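Course handout – Tableware and Table Surfaces
Unit 6: Bowls, rims and placement
Instructor: Halfdan Thygesen
Revised June 19, 2021

Reading before class: the Marville notes on glazed ware, sections 2 and 3. Bring the worksheet from the previous unit.

6.1 Terms

The rim is the upper edge of the bowl. The wall runs from the rim to the foot. The foot is the part in contact with the table. The well is the lowest part of the interior. These four terms are used in all later units and on the worksheet, and "lip" is not accepted as a substitute for "rim".

Rim profiles are classed as rounded, flat or everted. A rounded rim has no sharp change of direction between the inner and outer wall. A flat rim has a narrow level band. An everted rim turns outward and adds to the overall diameter without adding to capacity.

6.2 Handling

A bowl may be lifted by the foot, by the wall or by the rim. Lifting by the rim takes hold of one point of the edge, with contact on the inner and outer faces. The load is then off center and the bowl tends to tilt toward its free side. With an empty bowl the tilt is small. With 300 ml of water in the well it becomes the main difficulty, and a hold on the wall or foot is preferred.

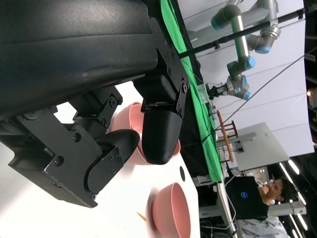
Fig. 6.1. Pink ceramic bowls on a white tabletop; gripper fingertips on either side of the rim of one bowl.

Note the rounded rim and matte interior of the second bowl. A matte surface scatters light, so the curve of the wall must be judged from gradual shading. On a gloss surface the highlight gives the curve directly, but it also hides small chips.

6.3 Spacing

Leave a clear gap between neighboring bowls. For the class exercise the gap is 100 mm, measured rim to rim at the closest point – not center to center. Bowls with everted rims are measured from the outermost edge.

6.4 Table surface

A white surface under strong light reduces contrast at the foot. Crumbs and small scraps should be removed before a bowl is set down. A particle under the foot causes rocking and may scratch the surface. Cloths are kept folded on the side bench during the exercise.

6.5 Worksheet

Complete tables A and B for the Nedia and Urkura bowls. Record rim class, outer diameter and height in millimeters. Table C (stacking) is held over to Unit 7.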